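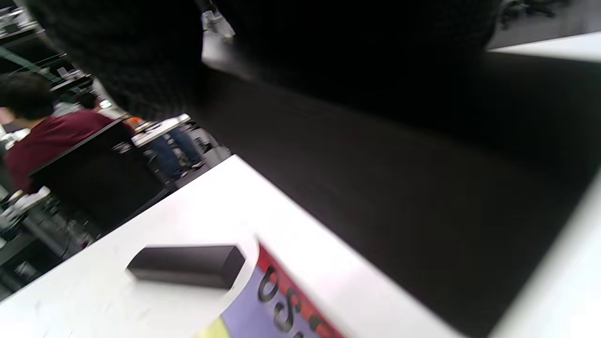 **Lorna Tibbets**, contributing reviewer, games and playthings

I have a soft spot for plain blocks, and the Drevska set had me from the moment I tipped it out onto a white table (dark brown on white, so handsome!). You get four blocks, all the same simple rectangular shape, and they go beautifully with the printed cartoon cards I already had from Flosent. We lay the cards out and take turns setting a block down without covering the faces, which sounds easy and keeps my family busy far longer than I'd have guessed.

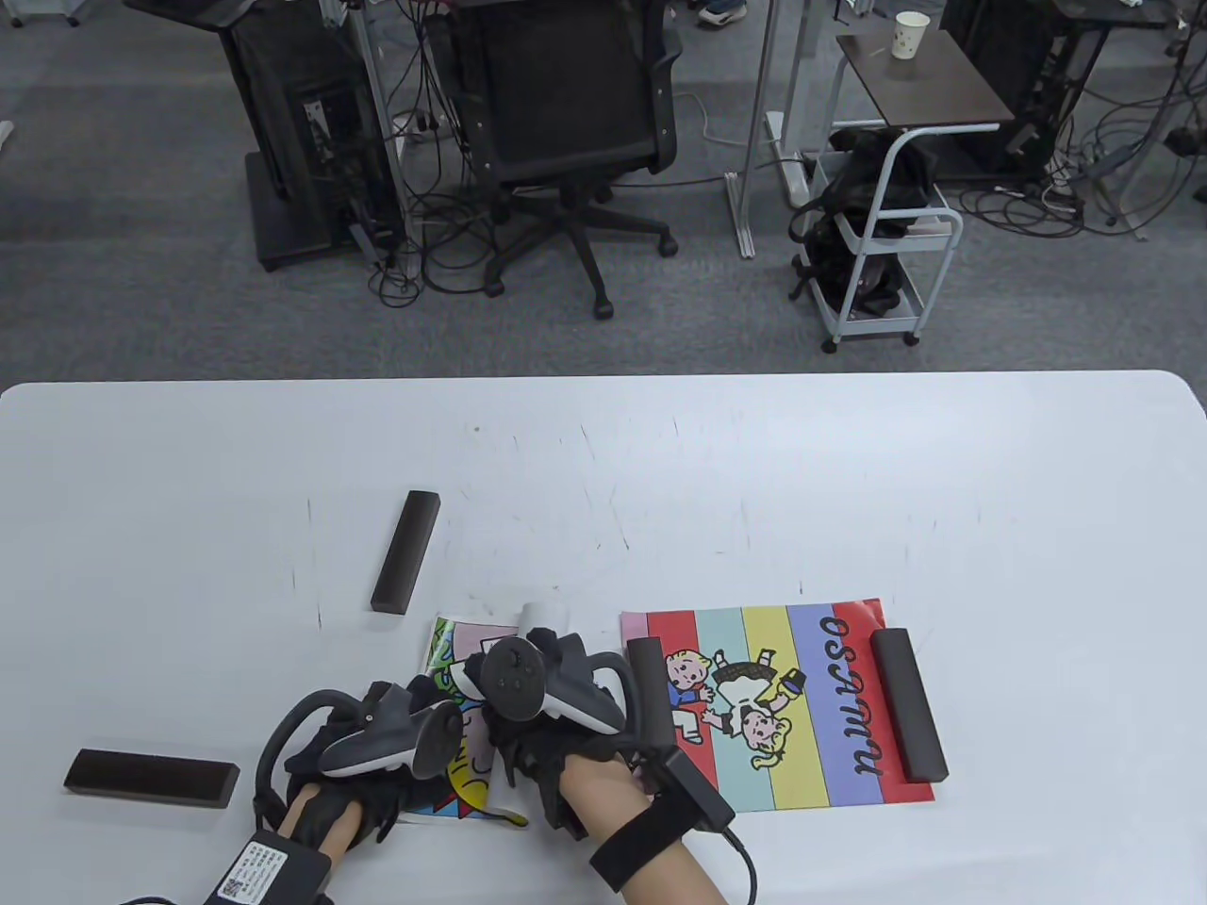 *All four blocks out, one of them resting on the striped "osamu" card.*

The tops have a fine texture, a bit like cloth, and I like that they don't look shiny and toy-like. My one grumble is the color, as they do get lost on our dark rug, and I've spent many an evening patting around for the last one. The cards are bright and cheerful, though I wish the corners behaved. One of mine curls.

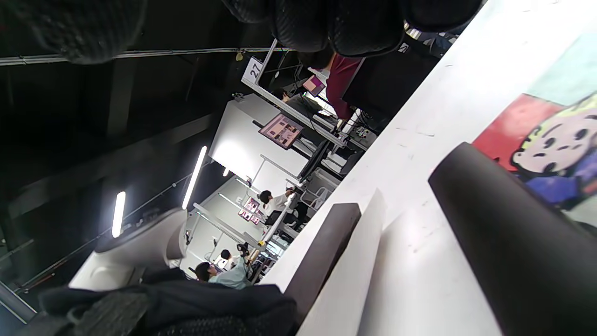
## Would I buy them again?

Yes, and I'd get a second set, since four blocks go fast once 3 people are playing. I'm giving the blocks 7 out of 10, and the cards get the same from me until Flosent sorts out those corners.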